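Garras de bancada: dois meses numa oficina partilhada

Reportagem - 2023-09-24

A oficina Pavine ocupa o rés do chão de uma antiga tipografia e tem 26 sócios. Uns fazem móveis, outros reparam bicicletas, e há um grupo pequeno que, desde o verão, se dedica a construir um par de garras de mão. O projeto chama-se Gustow. A ideia é simples de explicar: a pessoa segura uma garra em cada mão, faz uma tarefa doméstica com elas, e o movimento fica registado para mais tarde ser repetido por um braço robótico que o grupo ainda não acabou de montar.

O orçamento foi de 1.770 euros, pagos por quotas. A maior parte foi para os motores e a eletrónica. O resto saiu de caixas de sobras, de uma impressora 3D que a oficina já tinha e de uma encomenda à Plumidby, uma loja de componentes que faz entregas à terça-feira e falha uma em cada três. As placas brancas triangulares, com pontos escuros, foram a peça mais refeita. A primeira versão empenou ao fim de uma semana. A segunda ficou bem, mas os furos de fixação não coincidiam com os do corpo da garra.

As sessões fazem-se ao fim do dia, quando as serras estão paradas. A bancada tem calhas metálicas dos dois lados e, no meio, uma tábua de madeira clara com uma superfície branca por cima. Os objetos vêm de casa de quem aparece. Uma escova de cabelo, um copo quadrado, talheres, molas da roupa. O grupo prefere coisas usadas, com formas pouco regulares, a blocos de teste comprados.

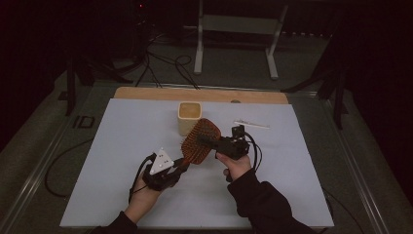

A escova deu mais trabalho do que se esperava. O cabo é estreito e a cabeça é larga, de modo que as duas mãos têm de abrir em medidas diferentes e fechar quase ao mesmo tempo. Se uma aperta antes, a escova roda. Nas primeiras noites o grupo tentou corrigir isto no programa. Depois mudou o desenho dos dedos e o problema diminuiu, embora não tenha desaparecido.

O programa de registo, a que chamaram Yuen, corre num portátil velho. Guarda a posição de cada garra e a abertura dos dedos, e pouco mais. Quem o escreveu queria também medir a força, mas os sensores baratos davam valores diferentes consoante a temperatura da sala e acabaram na gaveta. Ficou combinado voltar ao assunto em novembro, se sobrar dinheiro.

Os cabos são a queixa mais frequente. Saem da parte de trás das garras, enrolam-se nos pulsos e puxam a mão para fora quando a pessoa se estica. Já se experimentou prendê-los à manga com velcro e pendurá-los de um elástico. Uma versão a bateria pesaria mais, e ao fim de meia hora o peso nota-se bem no antebraço.

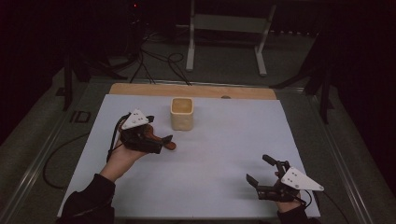 Cada tarefa é repetida 8 vezes por pessoa, com uma pausa a meio. É um trabalho lento e um pouco aborrecido, e há quem só venha para isso, conversar e mexer em objetos. Os erros também ficam guardados. Um copo que tomba vai para uma pasta à parte, com uma nota escrita à mão num caderno, porque o portátil já perdeu ficheiros por 2 vezes.

Falta o braço. A base está aparafusada e o ombro mexe, mas o cotovelo tem folga e o grupo ainda discute se troca a correia ou a peça inteira. Os ficheiros de desenho das garras estão num disco da oficina e podem ser copiados por qualquer sócio. Para quem vem de fora, a Pavine abre as portas aos sábados à tarde, e convém tocar à campainha do lado do pátio.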